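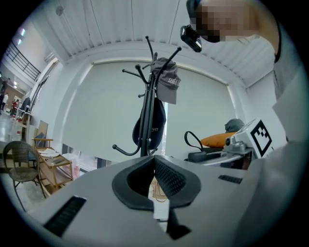

Ticket 1477: gate code for late arrival, Lukmont campground

Hi, it's Myrto Raptis again! We booked two nights at Lukmont in August, and the confirmation email has a blank spot where the gate code should be. I tried the link on my phone and then on my husband's laptop, same blank spot both times. We won't get in until nearly 10 pm (two kids, one dog, long drive), so I'd love to have it before we leave.

Reply from Fares Boutros, guest support
Hi Myrto, I can see your booking and the 50 dollar deposit. I've re-sent the email, could you check it for me?

Myrto Raptis
Got it, and the code's there this time, thank you! One more thing, does the tent pitch have power or do we bring a lantern?

Fares Boutros
No power on the tent side, so bring the lantern. Closing this one.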